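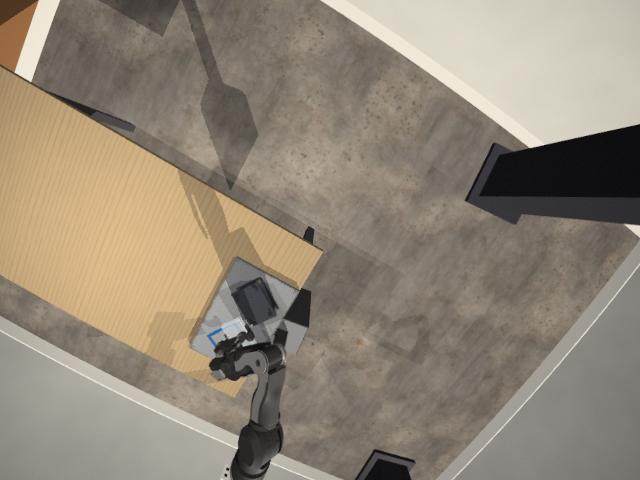

Today I want to write a few posts about our small study in Sarau, because several people asked me how we test the moving of well plates in simulation. The short answer: we change the room before we change the robot. The floor gets a new texture, the walls get a new color, the camera goes to a new place, and the task stays the same. In this view from high up, the blue outline on the gray platform is easy to find, and it is the mark that all our measurements start from.

The task is simple to say. A plate must go to the blue outline and lie inside it, with the sides parallel. If one corner is over the blue line, we write a fail. Vlastimil Hubáček wanted to give half points for a corner. I did not agree, and after a long lunch we kept the strict rule.

Now the method. We have one policy, trained on demonstrations made only in simulation. Then we test it in 76 rooms that it did not see in training. Each room has its own floor, its own walls and its own light direction. The table and the robot are the same in all of them.

We call the set of rooms Pamville. It was a folder name that Ximeng Yin chose one evening and then it was too late to change it.

For every room we run the policy with three camera placements: one high and diagonal, one lower from the side of the table, and one on the wrist. The policy gets only one of them at a time. I know that many groups give all the views together. We wanted to know what each one is worth alone. 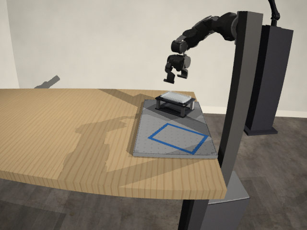 Lower view. Gripper open above the white plate, blue outline still empty.

From this lower place you see the height between the fingers and the plate much better than from the top. You pay for it in another way: the outline becomes flat in perspective, and a small error in rotation is hard to notice.

Result with the lower camera: success in 51 of the 76 rooms. A room counts as success only if all the runs in it end correctly, so please do not compare this number directly with a success rate per run. I made this mistake myself in the first draft and Ximeng found it.

Where does it fail? We looked at every failed room by hand. In 11 of them the main problem was shadow. When a strong shadow crosses the board close to the outline, the policy sometimes takes the border of the shadow for the side of the target, and it turns the plate to be parallel with the wrong line.

I did not expect this. My guess was the floor texture, and I spent a good part of September making ugly floors with spots and stains. The floors did almost nothing. You can put a very dirty floor under the table and the policy does not care.

The wall color also did very little. Light direction is the important one. If you have a limited budget for randomization, I would now spend it first on the lamps — and only later on textures.

A person asked in the comments if we can simply switch off the shadows. In training, yes, and we tried it. The policy learned faster and then it was worse in all rooms with hard light. We did not keep this version.

Another question was about the stand. The plate starts on a small black stand with two levels, and the stand is turned on the board. We change the angle of it in every run, and the angle of the blue outline too. The two angles can be similar by chance, and then the task is easier, so we report these runs separately in the appendix.

What we do not know yet: if the same order (light first, then camera, then texture) is true for the real robot. All numbers in this thread are from simulation. The real table is at Rorkmont and we have time on it later. I will not promise a date, I did it once and regretted it.

For the people who want to repeat the test: the room files and the list of light directions will be in the Urban release together with the evaluation script. The script is slow. Vlastimil is rewriting the part which checks the corners, and if you have a faster way to test a rotated rectangle inside another one, please write to him or to me.

One correction to the post about the cameras: the wrist camera results are not finished, two rooms crash when they load. I will add the number under this post when I have it.

May 5, 2026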